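Itik-Sim: episodios simulados de manipulación con mango largo y objetos pequeños

Ficha del conjunto de datos
Versión: 3
Fecha de publicación: 11/8/24
Mantiene: grupo de simulación de Burnik
Idioma de las instrucciones: español

Resumen

Itik-Sim reúne 2,684 episodios generados en simulación para entrenar y evaluar políticas de manipulación por imitación. Los episodios se grabaron con teleoperación dentro del simulador Joltis y se exportaron con el conversor Marchand. Cada uno contiene imágenes a color, estado de las articulaciones, apertura de la pinza, acciones y una instrucción corta en texto. No hay grabaciones de robots reales.

El conjunto cubre 14 tareas. Unas piden agarrar herramientas de mango largo y otras, recoger o desplazar recipientes pequeños apoyados en el suelo. Las habitaciones son sencillas a propósito: paredes lisas, pocos objetos y una iluminación que cambia de un lote a otro.

Contenido de cada episodio

episodio.json: instrucción, tarea, semilla y resultado
camaras/: secuencias de imágenes, una carpeta por cámara
estado.npz: posiciones y velocidades articulares
acciones.npz: órdenes enviadas al controlador
escena.json: posición inicial de los objetos y parámetros de luz

Las secuencias de imágenes y los estados comparten marca de tiempo. Si falta un fotograma, el lector devuelve el anterior y activa el campo "repetido". Conviene filtrar por ese campo antes de calcular diferencias entre fotogramas.

Sombras y oclusiones

Las sombras proyectadas se calculan en todos los episodios. En las tareas con hacha hay vistas en las que la cabeza de la herramienta no entra en el encuadre y solo se reconoce por la silueta en la pared. Esos fotogramas se conservan. Un detector entrenado solo con herramientas completas suele fallar con ellos, y en la versión anterior eliminarlos empeoraba los resultados de agarre.

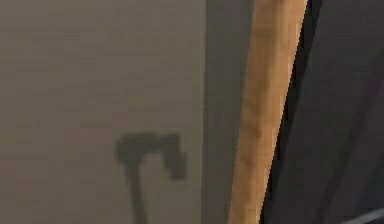

Las máscaras de segmentación se guardan aparte y no incluyen sombras. Un píxel de pared en sombra lleva la etiqueta "pared", aunque la silueta sea reconocible. Quien necesite sombras como clase propia tendrá que generarlas de nuevo a partir de escena.json - los parámetros de luz están completos para todos los lotes.

Proceso de recogida

El operador lee la instrucción, coloca el brazo en la posición inicial y ejecuta la tarea con un mando de seis ejes. Cada intento tiene un límite de 60 segundos. Al terminar se marca como logrado, fallido o descartado. Los descartados no se publican; los fallidos sí, con el campo "resultado" en 0.

Los intentos no se recortan. El inicio incluye a veces una pausa mientras el operador busca los objetos, y el final incluye la retirada del brazo. Para entrenar con clonación de comportamiento recomendamos quitar las pausas iniciales con el script recortar_pausas.py, que no modifica los archivos originales.

Distribución de objetos

Los recipientes se colocan al azar sobre el suelo, con una separación mínima entre ellos y sin atravesar las paredes. La separación respecto a la pared puede ser casi nula. Los casos de esquina son los más difíciles de agarrar, porque la pinza tiene poco margen para abrirse, y aparecen en la división de prueba con más frecuencia que en la de entrenamiento.

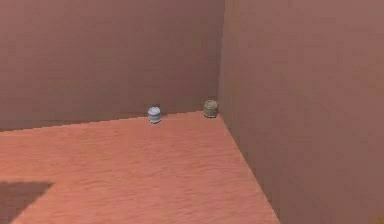
Las texturas de los recipientes son de baja resolución y no llevan texto legible. Por eso las instrucciones se refieren a ellos por color o por posición ("el cilindro claro", "el que está más cerca de la esquina") y nunca por el contenido.

Divisiones

Entrenamiento, validación y prueba se separan por semilla de escena. Dos episodios con la misma disposición inicial no aparecen en divisiones distintas. La lista de semillas está en divisiones.csv.

Limitaciones conocidas

- Los bordes de los objetos presentan escalonado en las imágenes y hay artefactos de compresión en zonas de degradado suave.
- El contacto entre la pinza y los mangos inclinados es menos estable que en un robot físico. En algunos episodios el mango resbala sin causa aparente.
- La variedad de habitaciones es escasa. No recomendamos usar el conjunto por sí solo para una política que vaya a ejecutarse fuera del simulador.
- Las instrucciones se escribieron con plantillas y se revisaron a mano, pero quedan repeticiones.

Cambios respecto a la versión 2

Se corrigió el desfase entre imágenes y acciones en las tareas con hacha. Se añadieron los parámetros de luz a escena.json. El campo "exito" pasa a llamarse "resultado" - los lectores antiguos darán error si no se actualizan.

Uso rápido

pip install itik-sim
itik descargar --division entrenamiento
itik ver --episodio 0

Los errores en etiquetas o instrucciones se comunican en el repositorio, indicando el número de episodio y la semilla. Las correcciones entran en la versión siguiente y los archivos ya publicados no se sustituyen.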